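Tema 4. Superficies y cómputo en la descripción de inmuebles

Apuntes de clase. Curso de intermediación inmobiliaria.

4.1 Definiciones

Superficie útil: la del suelo delimitado por la cara interior de los cerramientos, descontada la tabiquería. Superficie construida: incluye muros exteriores y la mitad de los medianeros. Superficie construida con elementos comunes: suma la parte proporcional de portal, escalera y cuartos de instalaciones. En toda ficha comercial debe indicarse a cuál de las tres corresponde la cifra.

4.2 Parcela y edificación

No se mezclan. En el supuesto Lerkach, la finca matriz mide 3.000 m² y se segrega en dos lotes: uno de 1.525 m², con la vivienda, y un resto de 1.475 m² sin edificar. La ficha entregada por la agencia Zollo asignaba a la casa la superficie de la matriz. El error procede de copiar una nota simple anterior a la segregación, inscrita en mayo.

4.3 Terrazas y porches

El criterio depende de la norma aplicada. Antes de sumar, compruébese:

a) si el espacio está cubierto;
b) cuántos lados tiene cerrados;
c) si figura en el título o solo en catastro.

Una terraza descubierta se consigna aparte y no se suma a la útil.

4.4 Cocinas y estancias abiertas

La cocina integrada en el salón se mide como una sola pieza. Los muebles fijos no se descuentan de la superficie útil. 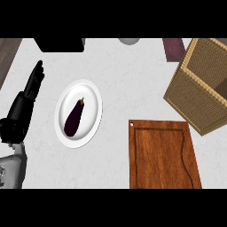 Tampoco se descuentan las encimeras ni las islas. Sí se descuentan los pilares y los conductos verticales cuando superan la sección mínima prevista en la norma de referencia.

4.5 Ejercicio para entregar

Supuesto Omoregie: solar de 700 m², vivienda de una planta y porche cubierto abierto por 3 lados. Redactar la ficha a partir del plano Fisteck del anexo, con superficies separadas y mención de la fuente de cada dato. Si título y catastro discrepan, se hacen constar ambas cifras.

Entrega: 6 de septiembre de 2019, en papel.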